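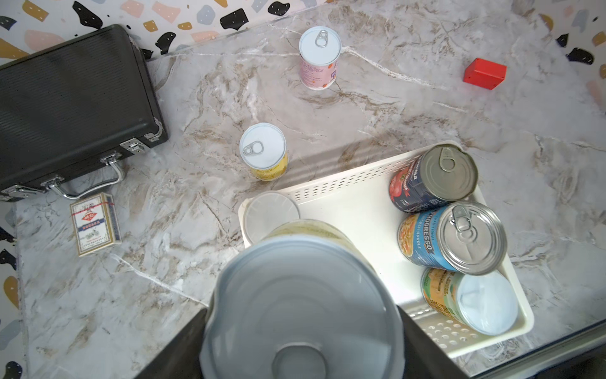
En Pukik buscamos gente que disfrute poniendo orden en cocinas ajenas, y la buscamos ya, para empezar en septiembre. Preparamos pisos amueblados entre una estancia y la siguiente, y la cocina es lo que más nos gusta y lo que más tiempo nos lleva, porque a la encimera va a parar de todo. Sobre un mismo mármol blanco de vetas grises se pueden juntar unas latas de conserva, un maletín negro con cierres cromados, una caja de naipes y una bandeja de plástico blanca, y cada una de esas cosas tiene un destino distinto: la despensa, la estantería de objetos pendientes, el cajón de juegos, el armario bajo. Si al leer esto ya has empezado a repartirlas mentalmente, sigue leyendo, por favor, que esto te interesa.

Tiempo de lectura: 7 minutos

SE BUSCAN ORDENADORES Y ORDENADORAS DE COCINA Y DESPENSA
Edificio Carnley - media jornada - incorporación en septiembre

Quiénes somos

Pukik es una empresa pequeña que lleva el día a día de los pisos del edificio Carnley. Son viviendas con muebles, vajilla, ropa de cama y una despensa básica, pensadas para personas que vienen a trabajar o a estudiar una temporada. Cuando alguien se marcha, entramos nosotros: revisamos, recogemos, clasificamos, guardamos lo que hay que guardar y dejamos el piso listo para quien llega. La limpieza a fondo la hace otro equipo (estupendo, por cierto, y con el que vas a coincidir a menudo en el ascensor).

El equipo de orden lo coordina Essam Ouazzani, que empezó en este mismo puesto y conoce cada armario del edificio. Del almacén, que llamamos Rosser porque así se llamaba el local antes de que lo alquiláramos, se encarga Hywel Watkins. Con los dos vas a trabajar desde el primer día.

En qué consiste el trabajo

Una mañana normal empieza a las nueve. Recoges en Rosser tu carro, las cajas plegadas y la hoja del piso. Subes, abres las ventanas y te quedas un minuto mirando antes de tocar nada. Ese minuto lo pedimos en serio. Luego trabajas por zonas, casi siempre en este orden:

- Encimera. Se despeja entera. Lo que es del piso vuelve a su armario, lo que es comida va a la despensa o al carro y lo que parece personal se aparta en una caja propia.
- Despensa. Se miran las fechas, se agrupan las latas por tipo y se colocan con la etiqueta hacia fuera. Las que llevan anilla y las que necesitan abrelatas van en baldas separadas.
- Cajones. Cubiertos, trapos, utensilios, y ese cajón que hay en todas las casas con pilas, gomas y llaves de no se sabe qué.
- Armarios altos y bajos. Vajilla, ollas, bandejas, fiambreras con su tapa. Las tapas sin fiambrera se apuntan, no se tiran.
- Salón. Libros, juegos de mesa, mandos, cargadores. Las barajas se cuentan carta por carta antes de guardarlas, y si falta una se cambia la baraja completa.

Todo se anota en Prestard, nuestro inventario, que funciona en el móvil y se aprende en una tarde. Cada objeto tiene su ficha con nombre, piso y sitio. Ahora mismo hay 3.809 fichas en total, de las cuales 2.186 son de cocina. Te damos estas cifras para que te hagas una idea del terreno, y también porque estamos bastante orgullosos de ellas: el día que abrimos Prestard teníamos una libreta de espiral y muy buena voluntad.

Los objetos personales

Merecen su propio apartado. La gente se deja cosas, y algunas importan mucho a quien las perdió. Un maletín, un bolso, una carpeta o cualquier cosa con cierre no se abre nunca en el piso. Se etiqueta por fuera con el número de vivienda, se baja a Rosser y allí Hywel lo registra y escribe a la persona. Lo mismo con las cajas cerradas con cinta.

Con lo pequeño pasa algo parecido. Una pieza suelta de un juego de construcción, un botón, un pendiente, media pinza de la ropa: todo eso va en una bolsita transparente con su etiqueta. No decidas tú que no vale nada. Hay fichas de ajedrez que han vuelto a su tablero meses después y en Rosser lo celebramos como si fuera un gol.

La comida sin abrir y dentro de fecha que no forma parte de la despensa básica va al armario compartido de la planta baja, donde cualquier residente puede coger lo que quiera. Lo abierto se descarta, salvo sal, azúcar y especias en buen estado.

A quién buscamos

No pedimos titulación ni experiencia previa en hostelería. Hemos tenido compañeras que venían de una biblioteca, de una ferretería y de una floristería, y las tres trajeron trucos que seguimos usando. Sí nos hace falta que:

- Te guste de verdad ordenar, y que te guste también cuando el piso no es tuyo y las decisiones ya están tomadas. Las tazas van a la izquierda del fregadero aunque tú las pondrías a la derecha.
- Puedas leer etiquetas y fechas pequeñas y anotarlas sin errores.
- Puedas estar de pie varias horas y levantar cajas medianas. Para las pesadas hay carro y compañero.
- Trates los objetos con cuidado. Las encimeras de Carnley son de piedra, se manchan con el limón y el vinagre, y una lata arrastrada deja marca. Aquí las cosas se levantan y se posan.
- Seas discreta o discreto. Entrar en una cocina después de que alguien haya vivido en ella es ver bastante de su vida.

Se valora hablar otro idioma, por las etiquetas sobre todo. En las despensas aparecen conservas de medio mundo y a veces hay que adivinar si una lata lleva melocotón o garbanzos por el dibujo. También nos viene bien la gente que sabe arreglar cosas menores: una bisagra floja, un tirador que baila, un cajón que no corre.

Lo que ofrecemos

Contrato de media jornada, en turno de mañana, con un periodo de prueba de un mes. El sueldo es de 600 euros netos al mes, con las vacaciones y las pagas aparte y según convenio. Si haces domingo - hay relevos los domingos, no te vamos a engañar - se compensa con otro día libre que eliges tú.

Además, al empezar recibes 200 euros para calzado y ropa de trabajo. Puedes gastarlos donde quieras; solo pedimos suela que no resbale y bolsillos amplios, que vas a llevar encima rotulador, etiquetas y móvil toda la mañana. Los guantes los ponemos nosotros, en todas las tallas.

La primera semana no trabajas sola ni solo ningún día. Vas con Essam, que enseña muy bien y con mucha paciencia, y al final de la semana preparáis un piso entre los dos de principio a fin. A partir de la segunda semana se va en pareja. Preferimos las parejas porque una persona saca y la otra coloca, se avanza mejor y se charla, y charlar mientras se emparejan fiambreras con sus tapas es uno de los placeres modestos de este oficio.

Tienes también voz en cómo se hacen las cosas. La balda separada para las latas sin anilla fue idea de una compañera en su primera quincena. La propuso un jueves tomando café y a la semana siguiente estaba en todos los pisos. Si ves que algo se puede guardar mejor, dilo, que lo probamos.

Qué pasa después de escribirnos

Contestamos a todo el mundo, también cuando la respuesta es no. Si tu carta nos encaja, te llamamos para una conversación corta por teléfono y después te invitamos a una prueba pagada de dos horas en un piso vacío de Carnley. Habrá una cocina por ordenar, un carro, unas cajas y una hoja. No hay trampas escondidas ni cronómetro. Nos fijamos en cómo miras antes de empezar, en si preguntas cuando dudas y en cómo queda la encimera al terminar. Trae calzado cómodo. Hay café.

Para presentarte, mándanos un correo con tu nombre, un teléfono y unas líneas sobre ti. No hace falta currículum, aunque si lo tienes lo leemos con gusto. Y cuéntanos una cosa más: cómo está organizado el armario o el cajón de tu casa del que estás más contento. Nos encanta leer esas respuestas. Las hay de media página y las hay de una sola línea, y de las dos clases hemos contratado.

Preguntas que nos hacen a menudo

¿Puedo compaginarlo con estudios? Sí. El turno acaba a la una y las tardes son tuyas. Avisa con tiempo si tienes exámenes y ajustamos el cuadrante.

¿Hay que limpiar? Pasar un paño por las baldas antes de colocar, sí. Horno, baños y suelos los lleva el equipo de limpieza.

¿Hay ascensor? Hay dos, y en el grande cabe el carro cargado con una persona al lado.

¿Y si rompo algo? Se apunta en Prestard como roto, se repone y seguimos. A todos se nos ha caído un vaso alguna vez. Lo único que no queremos es que aparezca el hueco sin explicación.

¿Puedo presentarme con una amiga? ¡Claro! Escribid cada una vuestro correo y mencionad a la otra. Si entráis las dos, haremos lo posible por poneros juntas a partir de la segunda semana.

¿Hay más puestos? De momento solo en el equipo de orden. En Rosser, Hywel necesitará a alguien más adelante para el registro y las estanterías, así que si te atrae más el almacén que la cocina, ponlo en el correo y guardamos tu carta para entonces.

Escríbenos a través del formulario de contacto con el asunto "Cocina y despensa", o deja tu carta en mano en la recepción de Carnley, de nueve a una. Pregunta por Essam.

Buscar en esta web Escribe aquí... Buscar

Contacto | © Pukik, todos los derechos reservados | Volver arriba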